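# Work moved me from packing to "demonstrating" for a two-armed robot. Is this a promotion or a slow goodbye?

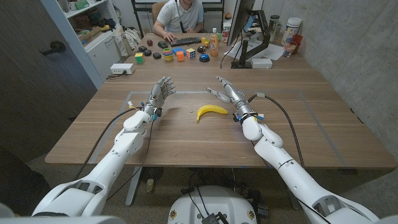 Some background. I have been at Wutham for 9 years, most of them on the returns bench at the Wuvside building. Returns is exactly what it sounds like. People send things back, you open the box, you figure out what the thing is, whether it's the thing on the slip, and which bin it belongs in. You get good at it and your back gets bad at it.

In May my supervisor asked if I wanted to "support the automation cell." I said yes before asking what that meant, which is on me. What it means is I sit at the far side of a table from two robot arms with hands on the end, and I put objects out, and the arms try to pick them up, and I mark down whether it went OK. Toy cups, puzzle cubes, a banana. I've touched more puzzle cubes this spring than in my whole childhood and have yet to solve one.

The job itself is fine. It's quiet and I get a chair. My questions:

1. My title on the schedule still says Returns Associate II. Pay is the same, but the rate bonus is gone because I have no rate any more. Is it normal to lose the bonus when they move you?
2. They've asked me to write up "how I know" what to do with each kind of item. I don't know how I know. Do I have to hand that over?
3. The people still on the bench have started going a bit silent when I sit down at lunch. I'm told I am "training the replacement." How do you handle that?

Not looking for a debate on whether robots are good. I have a brother-in-law for that.

— benchwarmer_wuv

---

## Answer (marked as helpful)

I did a version of this for two years at a parts distributor, so I'll take them in order.

**The bonus.** Common, yes. Acceptable, less so. What happens is that your manager borrows you for the project, payroll has no code for what you're doing, and so payroll does nothing, which costs them nothing. Go back through your stubs and work out what the rate bonus averaged before the move. Mine came to $200 a month. Put that number in an email and ask for it as a flat project differential. Use that phrase, they seem to have a drawer for it. I got mine from the next pay period but none of the back pay, because I'd waited too long to ask. Don't wait.

While you're in there, ask for the assignment in writing: title, length, and what you go back to if the project stops. Projects stop. Ours stopped over a budget thing that had nothing to do with whether the arms worked, and I came back to find someone else's mug at my station.

**The write-up.** If you're asked on the clock, it's work, and I'd do it. But ask for the time. I was told to "jot it down" between runs and it ended up at 45 pages. There's a lot in there you'll think is too dumb to include, like you pick up a soft bag differently from a box before you've even decided what it is. That's the part they want. Put your name on the front page. Mine went around the company for a year as "the grip document" and I was introduced to it once in a meeting.

Also it's decent material for a new title. "Wrote the handling guide" sounds better in a review than "placed the banana."

**Lunch.** I can't fix this one. It helped when I told people what I was seeing, including the boring bits. They were picturing something out of a movie and I was spending a morning on whether a thumb should go a little more to the left. Once they'd heard enough about the thumb they went back to complaining about parking.

I wouldn't promise them anything about their jobs, though. You don't know, and they'll remember that you said it.

*Rūta S.*

> **Comment from benchwarmer_wuv:** Sent the email about the bonus. Reply was "great question, looping in the right folks." I count three folks so far.

> **Comment from Rūta S.:** Keep replying to the whole loop.

---

## Answer

Your coworkers are right and you should listen to them. I was at Brinside when they brought in the sorters, and it was all "support" and "assist" until the night shift got folded into days. They didn't lay people off, they just quit filling the spots when somebody left. Went on for ages. No announcement to be mad at.

Take the chair, sure. Get a forklift ticket too.

*kanaujia_rd_dave*

> **Comment from Heloísa Sampaio:** I worked at Brinside at the same time and the night shift was already being cut before the sorters showed up. The sorters got the blame because they were louder. The part about unfilled spots is true, though.

---

## Answer

One thing the others skipped: find out who fixes it. At our place there were always cables to check and a hand that needed recalibrating, and the engineers went home at 4. Whoever was sitting nearest got shown how to restart it. That person was me, and I'm a cell technician now, with a badge that opens one additional door.

So ask to be shown. Restarts first, then whatever the logs are. If your log looks anything like mine it's one very long spreadsheet. I got to row 1154 before anyone told me what column F was for, and by then I'd been using it for snack ideas.

To the question in your title, I'd say it's neither until you get the paperwork. Also check whether your steps toward the next pay grade are still counting. Mine had been paused, and it took HR most of the summer to unpause them.

*Heloísa Sampaio*

> **Comment from benchwarmer_wuv:** Checked. Paused. Thank you, I think.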